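Visit to the Stasora Open Day: Report of the Second-Year Automation Project

Submitted by the Willholm study group, May 3, 2026

1. Purpose of the visit

The visit formed part of the second-year project on automation in small workplaces. Students were asked to attend a public demonstration of a robot arm, to record how it was presented, and to consider whether similar equipment could be used at the Willholm teaching workshop. Preparation began in March, when the group agreed on its questions and divided the note-taking between its members.

Stasora opened its training hall to visitors for one day. The group attended the morning session and stayed for the discussion that followed. The company gave its attendance for the day as 2297, which included school parties and members of the public.

2. The demonstration

The session used a single arm with a two-fingered gripper, placed at a table of everyday objects. Staff explained that the mixture was deliberate. Cubes have flat sides and are fairly forgiving to grip, while marker pens are narrow and may roll, and a soft toy changes shape when it is pressed. The group had expected identical parts laid out in rows, as on a packing line, and several of its prepared questions had to be rewritten on the spot.

Visitors could follow the session from the side of the table or on a screen showing the view from the gripper. 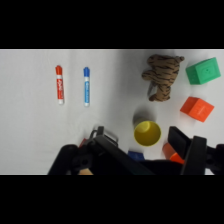
Noh remarked that the view from the gripper was the more useful of the two for learning, as it made plain how much of the table the fingers themselves can hide. The group agreed, and this point was taken up again in the discussion.

Each demonstration was limited to 10 minutes, with time for questions afterwards. Most questions from the public concerned speed and safety. The students asked mainly about setting up: how long a new task takes to prepare, who is able to do it, and what happens when an object is moved by hand between one attempt and the next. The answers to the first two were full. The answer to the third was rather brief – the group has noted it as a matter for further reading.

3. Handling of different shapes

Particular attention was given to objects that are not square. A rounded surface offers the two fingers only a small area of contact, and the height at which they close therefore matters a good deal. From the side of the table it was possible to compare the position of the gripper with that of the neighbouring objects, which the group found helpful when drawing its own sketches.

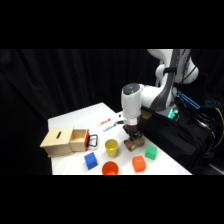
Figure 2. The gripper closed around a brown cylindrical object, with cups and cubes nearby.

4. Discussion

The group considered whether a similar table could be prepared at Willholm. The Trindel fund allows 4000 for equipment in the coming year, and a full-sized arm falls outside that sum. A smaller teaching model may be possible if the existing benches are kept. The objects themselves would cost very little, and five of the tasks written up in the students' notes could be tried by hand with a simple clamp before any purchase is made.

Opinions differed on how such a table should be used. Some members preferred a fixed layout, so that results could be compared from week to week. Others held that a changing layout would teach more about planning a grip. No decision was reached, and both proposals are set out in the appendix.

5. Recommendations

It is recommended that the group borrow a small arm for a trial period, that the gripper view be made available to all students during practical work, and that a further visit to Stasora be requested for the first-year class. A copy of this report has been sent to the hosts with the group's thanks.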